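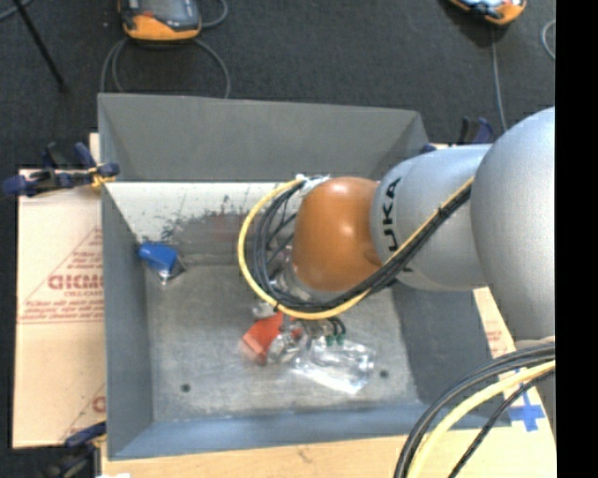
¿Qué contenedores metálicos están incluidos en el servicio de alquiler?
El servicio comprende los contenedores abiertos por la parte superior de las series Divdale y Flavel, destinados al almacenamiento de piezas a granel. Los contenedores con tapa y los apilables se tramitan por contrato aparte.

¿Cuál es el plazo mínimo de alquiler?
El plazo mínimo es de 4 meses, prorrogable por periodos iguales. La prórroga deberá solicitarse por escrito antes del vencimiento.

¿Se consideran daños los arañazos del interior?
No. Las rozaduras, los arañazos superficiales y las marcas oscuras en el fondo y en los rebordes se entienden como desgaste por uso y no generan cargo alguno. Sí se facturan las deformaciones de las paredes, las grietas y las perforaciones posteriores a la entrega.

¿Pueden taparse los orificios del fondo?
Únicamente con los tapones suministrados por Landum. No se admiten soldaduras, resinas ni masillas. Si el material almacenado es de tamaño inferior al orificio, el cliente deberá indicarlo en el pedido.

¿Cómo debe efectuarse la limpieza?
El contenedor se vaciará por completo, incluidas las piezas sueltas que hayan quedado en el fondo, y se limpiará con un paño y detergente neutro. Queda excluido el uso de cepillos de acero. Las manchas persistentes se harán constar en el parte de devolución.

¿Está permitido pintar o rotular las paredes?
No está permitido pintarlas. Pueden colocarse etiquetas adhesivas en la cara exterior, siempre que se retiren antes de la devolución.

¿Qué ocurre con los objetos olvidados en un contenedor devuelto?
Se conservan durante 10 días en el almacén de Rothe, a disposición del cliente. Transcurrido ese plazo, se gestionan como residuo y el coste se repercute en la última factura.

¿Dónde se comunica una incidencia?
En el formulario 132, disponible en el área de clientes, o en la extensión 2768. Es imprescindible facilitar el número de contrato y la serie del contenedor.

Condiciones actualizadas el 28 dic 2020. Los contratos firmados antes de julio se rigen por las condiciones anteriores hasta su vencimiento.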